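Home | Projects | Field Notes | Student Work | Contact

We use cookies to remember your settings. By staying on this site you accept them. OK

Growing Strawberries on a School Roof: What We Learned About Water
Summer project report, August 15, 2019
Student author: Behrouz Nikzad

Why I picked this

My grandmother grew strawberries in old paint buckets on her balcony, and they were the best strawberries I have ever eaten. When our science teacher said we could use the flat roof over the gym for a summer project, I knew right away what I wanted to do! The question was simple: does it matter when you water a strawberry plant, or only how much?

I had read both answers. The Lirley garden club handout says mornings, always mornings. Mr. Najafi, who runs the plant stand near my bus stop, told me he waters after dinner and has never lost a plant. They couldn't both be right (or maybe they could, and I wanted to find out).

Setup

I used 30 pots, all the same size, with the same bagged soil. The plants were a June-bearing kind sold as Traditz, bought as small starts. I split them into two groups of 15. One group got water at seven in the morning and the other at seven in the evening, the same amount each time, measured with a kitchen jug.

The pots stood in rows along the north wall, and I swapped the two groups' places every week so that neither one kept the better spot. This was my dad's idea and a really good one, because the end near the air vent was much hotter than the rest. On the worst afternoon my thermometer at that end read 101 degrees.

I wrote down three things each evening: how many leaves looked droopy, whether the top inch of soil felt dry, and the weight of any ripe berries picked that day. The scale was a small postal one. It only shows whole grams, so tiny berries were weighed together.

What happened

For the first two weeks I saw no difference at all and was a little worried I'd have nothing to write. Then the heat came, and the groups split apart fast. The evening plants drooped more in the afternoon, but by the next morning they had perked up again. The morning plants stayed firmer but their soil was bone dry by dinner time.

By the end I had picked just over 2,000 grams of fruit from both groups together. The morning group was ahead by 87 grams. I was so excited when I added that up! But when I looked at each pot on its own, two very strong plants in the morning group made up nearly the whole gap. Take those two out, and take out the best two evening plants to be fair, and the groups come out almost level.

Other things I noticed

The evening pots had more slugs. I didn't plan to record slugs, so I only have notes from the last three weeks, but I found them on the evening side again and again. Wet soil overnight must be a wonderful place to be a slug. I also lost several berries to gray mold, all of them touching the soil. A bit of straw under the fruit stopped most of it, and I wish I had started with straw.

Birds were the biggest problem overall. I borrowed a net from the Fondidell community garden and it worked very well once I learned to pin down the corners.

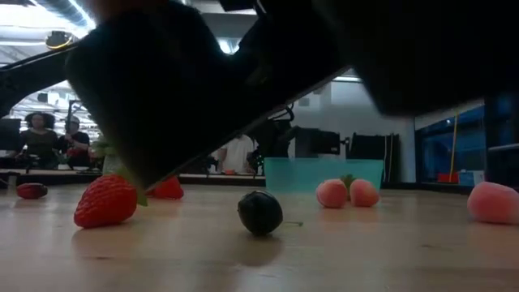
If I did the project again I would use more plants, put the straw down on day one, and add a third group watered half in the morning and half in the evening. I'd also like to try one of the kinds that keeps fruiting into fall, so the readings could go on until November when the roof closes. My pots are staying up there for now, and two ninth graders have already asked to take over the watering.

Questions about this project? Write to the science office. | © 2019 Student Work Pages | Back to top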